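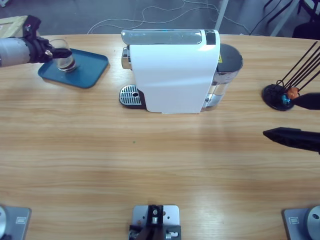 How many times do you have to show a robot something before it gets it? More than you would show a child, and the child will at least pretend to listen. For making a coffee, our last round took 85 good runs, plus the ones we don't talk about.

I've been doing this since June at Virkitz, where my job title has the word "operator" in it and my mother believes I work in a hospital. You steer both arms from a distance, one hand each, and the robot keeps a record of whatever you did. All of it. If you dither over where to put the glass down on the tray, it learns to dither. One of our early models paused before every cup like a man trying to remember whether he'd locked the car. That was me.

The glass cup is the hard part. You can't feel it, so you close the gripper by eye and hope. Dmytriv, the software we record with, has a force readout in the corner, which I looked at faithfully for a week and now ignore. Going slowly helps. Going too slowly gives you a robot that makes coffee at the pace of a planning application.

My best run is 38 seconds, cup to tray. My worst I stopped at 700, mostly out of pity.

The other thing is the wrists. Mine, I mean. After 40 runs in a day I can't open a jar, and I've started reaching for my own mug from the side, flat-handed, with a little pause first.

Next month we move on to folding tea towels. I can't fold tea towels.

Posted 10/29/19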